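Cutlery drawer project – final report (Stenddale, second year, household design)

Group: Rajitha Bepari, Fares Haddad, Stamatia Psarras, Ainhoa Vallejo
Supervisor: Markos Mavromatis

1. What we set out to do

Shared kitchens lose cutlery. The one at Prastanbridge house had forks in the mug cupboard and spoons in the tea towel drawer. Our question was pretty small: does a tray with a fixed order make people put things back properly, and which order. Fares wanted to cover pans as well but we ran out of weeks. So cutlery only.

Stocktake first. We emptied every drawer in the Prastanbridge kitchen and got 93 pieces, a lot of them teaspoons. Sorted by type, then by length, which was a waste of an afternoon becuase nobody puts a fork away by length.

2. Where we worked

Couldn't leave our stuff out in a real kitchen, people need to cook. Most of the sorting was done on a wooden top in the workshop instead. Good light, right height for standing. 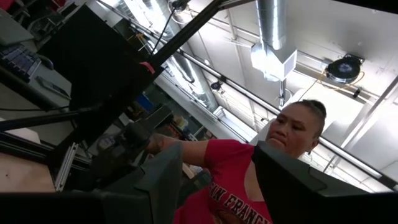
Downside was storage. Shelves already full when we got there, so our box went home with Ainhoa every night and twice it didn't come back on time. Would book a cupboard next time. Also the walk to the sink was long, and we washed everything before each round.

3. The layout

Ended up with forks, knives, spoons, left to right. Tried knives first for a while. Stamatia is left handed and hated it. The wide compartment across the top we left for odd things – peelers, the tin opener – and didn't put those in the trial at all.

Start position for a round: some pieces already in the tray, the rest scattered on the wood pointing any which way, and a couple of bowls out as well. The bowls are there so it feels more like clearing up after tea and less like a puzzle. The red one sits at the near left, the pinky peach one further up on the same side.

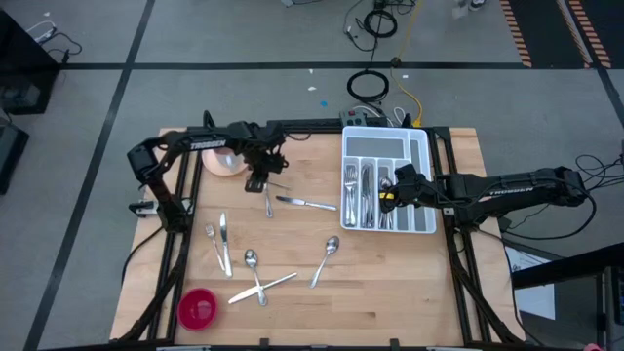
Rajitha Bepari

4. What we found

People look at what's in the slot. They don't read labels. We taped labels on for the first lot of rounds and took them off again and it made no diference that we could see. With a few forks already in a slot the next fork went there. With the tray completly empty people made up their own order and then the next person made up another one.

Fastest round was 33 seconds (Fares, who had practised). Slow ones were slow at the end, when there were a couple of spoons left and the person stopped to line up the handles.

Knives were the annoying ones. Blade up or handle up? We never agreed. Markos said to pick one and write it down, so: handles towards you.

5. Problems

– Only 3 people outside our group tried it. Not enough.
– Teaspoons and dessert spoons shared a slot. Should've used one of the spare ones.
– Lost the notes from the second session, the times in our table are from the others.

6. Next

Put the tray in the Prastanbridge drawer for all of July and do the stocktake again. Ainhoa has the box and the key.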